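Oiling the worktop, second winter

The worktop in the back room has now been through two winters, and I have changed my mind about how to finish it. What follows is mostly for my own reference, as I could not find my notes from the first attempt and had to work out the grit sequence again from the state of the sandpaper box.

The top is a solid ash board, glued up from staves, bought unfinished from Sárközi. They sell it as furniture grade, which in practice meant one good face and one face with filler in the knots. It was delivered flat and left to stand in the room for a fortnight before I cut it. I would leave it longer next time. The room is unheated overnight in the colder months, and the board took up a slight cup across its width in the first few weeks after fitting. It has since come most of the way back.

The first finish was a hard wax oil from Lusia, two coats, applied with a white pad. It went on easily and looked good for about half a year. Water marks then began to show near the window end, where I put mugs down, and the sheen became patchy wherever a forearm rests. I tried spot repairs. These left a visible edge under low light, and each repair made the area around it look duller by comparison. By September I had decided to take the whole thing back to bare timber.

Sanding took an evening and a morning. I started at 80 grit, which was too coarse for the job and only needed because the old finish clogged anything finer. Then 120, then 180, and I stopped there. The Lusia tin says to stop at 150, and Sanen, whose oil I used this time, says 180. The difference matters more than I expected. A surface sanded too fine takes in very little oil, and what stays on top turns gummy. I tested this on an offcut taken to 320, and it was still tacky the following evening.

Between grits I vacuumed, wiped with a barely damp cloth, and let the surface dry before carrying on. The damp cloth raises the grain, and the next grit takes it off. If you skip this step the first coat of oil raises it for you and the surface feels like a cat's tongue. I did skip it on the underside, where it makes no difference to anyone.

Imre Vincze, who has fitted a good many more of these than I have, told me to do the underside at the same time as the top and with the same number of coats. I had left it bare the first time. His view is that an unsealed face moves with the air in the room while the sealed face lags behind, and the board bends to suit. That would fit the cup I saw, although it would also fit a board that had not been left long enough before fitting. I cannot separate the two causes with one worktop. I oiled both faces.

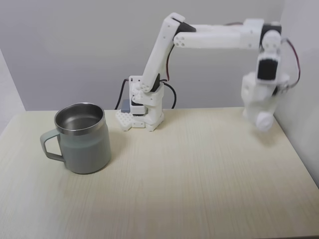 Application was by brush for the first coat and by cloth for the other two. The brush puts down more than the timber can take, so everything left on the surface has to come off again. Sanen gives 30 minutes for this. In a cold room I found that figure slightly short, and at 40 the oil had begun to thicken just enough that the cloth picked up the excess cleanly. In a warm room I would go by the tin.

The cloths need some care. Drying oils give off heat as they cure, and a cloth screwed up in a bin can catch fire on its own. I spread mine flat on the concrete outside until they were stiff, then soaked them before throwing them away.

Coverage came out worse than stated on the first coat and better on the third. In total I used a little under half of a one-litre tin for both faces and the edges. End grain drinks it. I gave each end a further coat an hour after the first and it vanished as though I had done nothing.

I left a day between coats and rubbed down very lightly with a grey pad before the second and third. Kiều Lã uses a worn sheet of 400 paper for this and gets a smoother result than mine, judging by her kitchen table, but her table is oak and has been oiled every year for a long time. I doubt that the paper accounts for much of it.

On fixings: the board is held to the frame with slotted brackets from Jirwood. The slots run front to back and allow for movement across the width. When I took the top off, two of the screws had been driven tight enough to stop the bracket sliding, and the timber beneath was bruised. My fault. They are now done up by hand until the washer just stops turning, and I have put a dab of wax in each slot.

The colour is paler than before. Hard wax oil warmed the ash a good deal, and this oil has a small amount of white pigment in it to hold that back. It does settle in open grain if left to pool, so the last wipe should follow the grain and use a clean cloth. There is one streak near the back left bracket where I did not do this.

Full cure is given as two weeks. I kept mugs off it for ten days and have used a mat since. Next job is the shelf above, in the same ash, which still has the old finish and now looks rather yellow against the top. I have enough oil left for that and probably for the window board as well.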